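Keeping the straw cell honest

Bustmont has had its two-arm drinks cell on the bench since January, and the sales sheet from Orlandini still calls it "low maintenance." I went to see the maintenance.

Vittoria Tedesco looks after the cell, and her log for it runs to 70 entries. Most are dull, as a good log should be: connector reseated, finger pads wiped, taught point nudged. The cup is the usual takeaway sort with a black lid, and the straw has to go in through the top of it. A person does this without looking. The cell needs its positions checked every 200 cycles, and again whenever the cup supplier changes.

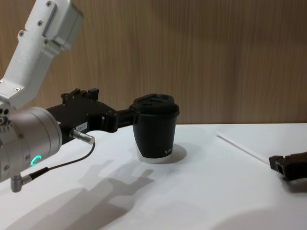
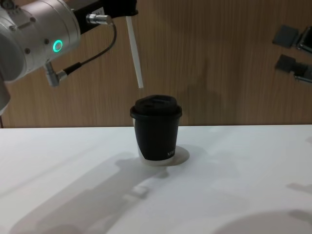
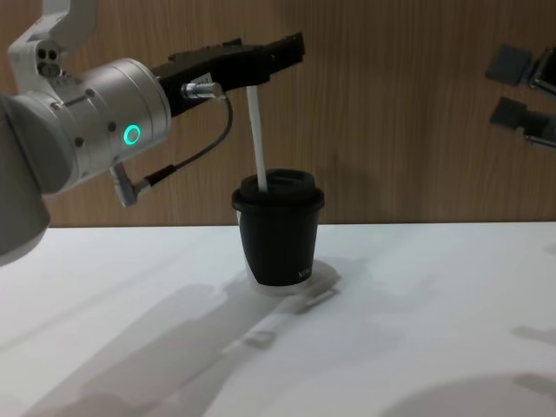
Left arm at the cup: gripping it, slim white finger above the lid, straw in the lid. Photos: Plilura newsletter

The short cable at the gripper gets more of her time than the arm does. It hangs in a loop between the gripper and the wrist, and she wants enough slack for the wrist to turn but too little to snag a lid. Botik, who supplied the grippers, recommend a fixed length. She tried theirs and went back to her own.

Then there is the green ring on the wrist. Visitors take it to mean all is well. Tedesco says it tells her the arm is ready to move — whether the straw is straight between the fingers is for her to check.

Her last full check came at cycle 742, with the next position check due well before 820. Orlandini says a software update will stretch the interval. I'd like to see the log after that update before I believe it, and so would she.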